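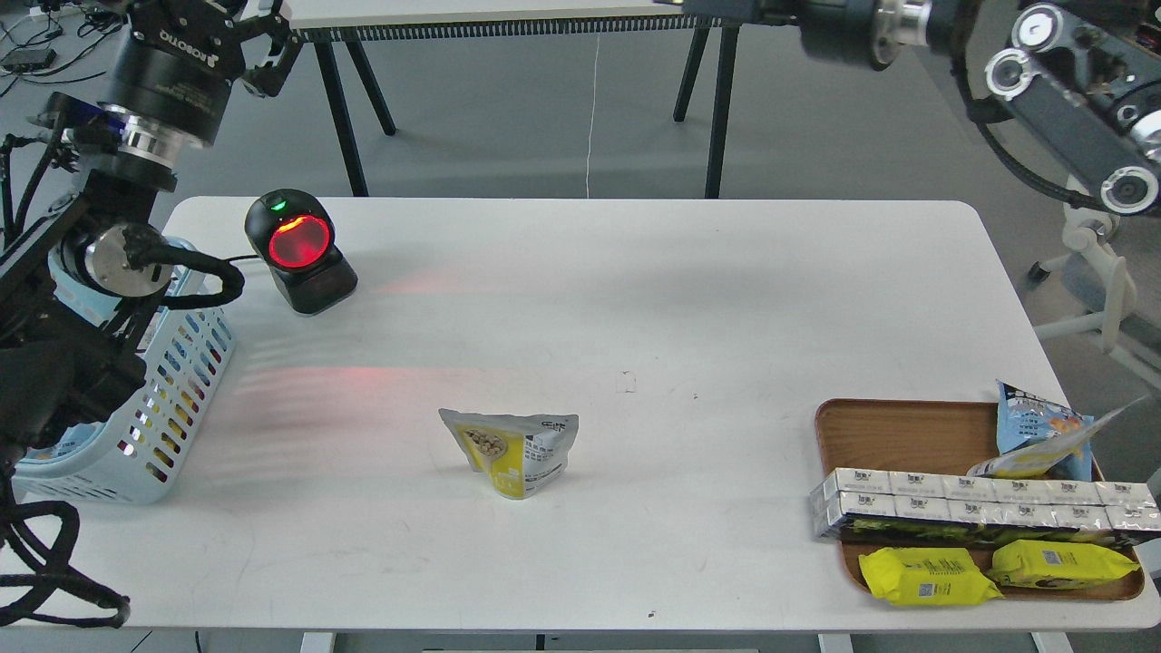

계산대 소식: 바구니, 스캐너, 쟁반 순서로 놓는 작업대 배치 안내

Gurell 매장 운영 뉴스레터 / 2024년 5월 27일

4월부터 Tinach점과 Nukthorpe점의 소형 계산대에 같은 배치 기준을 적용하고 있다. 기준의 내용은 단순하다. 들어오는 물건은 바구니에, 읽기는 고정형 스캐너에서, 읽은 물건은 쟁반으로 보낸다. 이번 호에서는 배치 기준의 세부와 상품 형태별 취급 요령, 그리고 두 매장에서 올라온 질의에 대한 답을 정리한다. 작성은 매장 설비 담당 Gerrit Maes, 검토는 Pak-hei Chow가 맡았다.

1. 작업대 표면

상판은 흰색 무광을 기본으로 한다. 흰 상판에서는 스캐너의 붉은 빛이 어느 방향으로 퍼지는지 눈으로 확인할 수 있어 각도 조정이 쉽다. 유광 상판은 반사광이 스캐너 창으로 되돌아가는 경우가 있어 신규 설치에서 제외했다. 기존 유광 상판을 쓰는 자리는 스캐너 앞에 무광 매트를 깔아 임시로 대응한다.

모서리는 둥글게 가공된 것을 쓴다. 각진 모서리는 비닐 포장 묶음 상품의 필름을 찢는 일이 잦았다. 필름이 찢어진 묶음은 낱개로 풀어 재등록해야 하고, 이 작업에 드는 시간이 배치 변경으로 줄인 시간보다 길다.

상판 청소는 교대 때마다 한 번, 중성세제를 묻힌 천으로 닦고 마른 천으로 마무리한다. 알코올은 상판에 쓰지 않는다.

2. 바구니

바구니는 옆면에 작은 직사각형 구멍이 줄지어 난 플라스틱 제품을 쓴다. 색은 밝은 색으로 통일한다. 어두운 바구니에서는 바닥에 남은 얇은 봉지를 놓치기 쉽다. 옆면 구멍으로 안의 포장이 비치므로 바구니가 비었는지 허리를 숙이지 않고도 대략 판단할 수 있으나, 최종 확인은 반드시 위에서 들여다보고 한다.

위치는 작업대 뒤쪽, 스캐너 옆이다. 바구니와 스캐너 사이 간격은 10 cm를 기준으로 한다. 이보다 좁으면 물건을 꺼내는 도중에 바코드가 창을 스쳐 의도하지 않은 읽기가 발생한다. Nukthorpe점에서 4월에 접수된 중복 등록의 상당수가 이 경우였다. 이보다 넓으면 팔이 움직이는 거리가 늘어날 뿐 이득이 없다.

바구니를 겹쳐 쌓아 쓰지 않는다. 높이가 달라지면 꺼내는 동작이 달라지고, 아래 바구니에 물건이 남은 채로 다음 손님을 받는 일이 생긴다.

3. 스캐너

스캐너는 받침에 세워 작업대 뒤쪽에 고정하고, 창은 작업대 앞쪽을 향하게 한다. 받침의 기울기는 창의 중심선이 상판 중앙 부근을 지나도록 맞춘다. 조정할 때는 상판에 비친 붉은 빛의 띠를 보면 된다. 띠가 바구니 쪽으로 치우쳐 있으면 받침을 조금 돌린다. 띠가 거의 보이지 않으면 창이 지나치게 위를 향한 것이다.

상단 표시등이 녹색이면 대기 상태이다. 표시등이 꺼져 있으면 먼저 케이블 연결부를 확인하고, 그다음 전원을 점검한다. 표시등은 정상인데 읽기가 되지 않을 때는 창 표면의 지문을 의심한다. 창은 마른 극세사 천으로만 닦는다.

케이블은 스캐너 뒤로 빼서 작업대 뒤쪽 가장자리를 따라 정리한다. 케이블이 바구니 밑에 깔리면 바구니가 기울고, 바구니를 들 때 커넥터가 함께 당겨진다. Tinach점에서 교체한 케이블은 모두 커넥터 쪽 피복이 벌어진 상태였다. 여유 길이는 30 cm를 남기고 묶는다.

4. 쟁반

읽기가 끝난 상품은 나무 쟁반에 놓는다. 쟁반은 테두리가 올라온 직사각형 제품으로, 작업대 앞쪽 오른편에 둔다. 왼손잡이 근무자가 있는 자리는 좌우를 바꾸되, 이때는 바구니와 스캐너의 위치도 함께 바꾼다. 쟁반만 옮기면 동선이 교차한다.

테두리는 작은 봉지가 밀려 떨어지는 것을 막고, 읽은 물건과 읽지 않은 물건의 경계를 분명히 한다. 플라스틱 쟁반도 시험했으나 비닐로 감싼 묶음 상품이 쉽게 미끄러졌다. 나무 쟁반은 습기에 약하므로 냉장 상품을 올린 뒤에는 물기를 바로 닦는다. 마감이 벗겨진 쟁반은 수리하지 않고 교체 신청을 한다. 신청처는 Backlund 창고의 Jihad Hakim이다.

5. 상품 형태별 취급

가. 소형 스낵 봉지

견과류나 콩류 스낵 봉지는 바닥이 펴지는 형태라면 세울 수 있다. 읽기 전에 잠시 내려놓아야 할 때는 눕히지 말고 작업대 가운데에 세워 둔다. 세운 봉지는 글자와 그림이 바로 보여 상품 구분이 빠르다. 노란색과 흰색처럼 밝은 배색의 봉지는 흰 상판 위에서 윤곽이 흐려 보일 수 있으므로 상판 가장자리에는 두지 않는다.

바코드는 대개 뒷면이나 바닥 가까이에 인쇄되어 있다. 봉지 표면이 접히면 바코드의 막대가 휘어 읽기에 실패한다. 윗부분을 한 손으로 잡고 아래를 다른 손가락으로 가볍게 펴서 창 앞에 댄다. 세게 누르면 내용물이 부서진다. 특히 볶은 콩 제품은 봉지 안에서 껍질이 갈라져 교환 요청이 들어온 적이 있다.

중국어 표기만 있는 수입 상품은 품명으로 검색하지 않는다. 단말기의 상품 목록은 한국어와 영어로만 검색된다. 바코드가 읽히지 않으면 숫자를 직접 입력하고, 그래도 등록되지 않으면 Wai-kit Kao에게 상품 앞뒷면을 보내 코드를 확인받는다. 수입 상품 코드표는 매장별로 따로 보관하지 않고 본부 파일만 사용한다.

나. 우유 묶음

비닐로 감싼 우유팩 묶음은 묶음 전용 바코드로 등록한다. 투명 필름 너머로 낱개 팩의 바코드가 보이는 제품이 있어, 방향을 잘못 대면 묶음이 낱개 한 개로 등록된다. 등록 직후 화면의 단가를 확인하는 것이 가장 확실하다.

묶음은 두 손으로 밑을 받쳐 든다. 필름의 손잡이 구멍이나 벌어진 틈을 잡고 들지 않는다. 쟁반에 놓을 때는 긴 변을 쟁반의 긴 변에 맞추고, 팩이 바로 선 상태로 둔다. 우유 위에 다른 상품을 올리는 것은 가벼운 봉지에 한해 허용한다. 병이나 통조림은 따로 둔다.

바코드가 필름의 이음매에 걸린 제품은 이음매를 손으로 눌러 평평하게 한 뒤 읽는다. 세 번 시도해 읽히지 않으면 숫자 입력으로 넘어간다. 그 이상 반복해도 성공률은 오르지 않는다.

다. 혼합 바구니

무거운 상품과 가벼운 상품이 섞여 있으면 묶음 상품을 먼저 처리한다. 묶음을 쟁반의 한쪽에 붙여 놓고, 남은 자리에 봉지를 채운다. 순서를 반대로 하면 봉지를 다시 들어 옮겨야 한다. 상품은 한 번에 하나씩만 꺼낸다. 양손에 하나씩 들고 번갈아 읽는 방식은 빠르게 느껴지지만 누락의 원인이 된다.

6. 질의와 답변

스캐너를 작업대 가운데로 옮겨도 되는가. (Tinach점)
옮기지 않는다. 가운데는 상품을 잠시 세워 두는 자리이므로 비워 두어야 한다. 스캐너가 앞으로 나오면 묶음 상품을 들고 지나갈 때 받침을 치게 된다.

쟁반을 두 개 놓아도 되는가. (Nukthorpe점)
상판 폭이 허용하면 가능하다. 다만 두 번째 쟁반은 첫 번째가 찬 뒤에 꺼낸다. 처음부터 두 개를 놓으면 근무자마다 나누는 기준이 달라진다.

붉은 빛이 눈에 거슬린다는 의견이 있다. (Nukthorpe점)
받침 각도를 낮추면 빛이 상판 쪽으로 향한다. 밝기 설정은 본부에서 변경하므로 매장에서 조정하지 않는다. 각도를 낮춘 뒤에도 불편이 계속되면 작업대 높이와 근무자 눈높이를 적어 Yevhen Tymoshchuk에게 보낸다.

바구니에 남은 물건을 닫은 거래에 추가할 수 있는가. (Tinach점)
불가하다. 새 거래로 등록한다. 결제 전이라면 같은 거래에 이어서 등록하면 된다.

7. 점검표 변경

일일 점검표에 항목 3개를 추가했다. 바구니와 스캐너의 간격, 케이블이 바구니에 눌려 있는지 여부, 쟁반 마감 상태이다. 기존의 스캐너 창 청소 항목은 그대로 유지한다. 점검표는 개점 전에 작성하고, 이상이 있으면 비고란에 조치 내용을 적는다. '양호'만 적힌 비고란은 작성한 것으로 보지 않는다.

새 점검표 양식은 4판이며 이전 판은 폐기한다. 인쇄본이 필요한 매장은 Backlund 창고로 신청하고, 배치 기준에 관한 문의는 Gerrit Maes에게 한다.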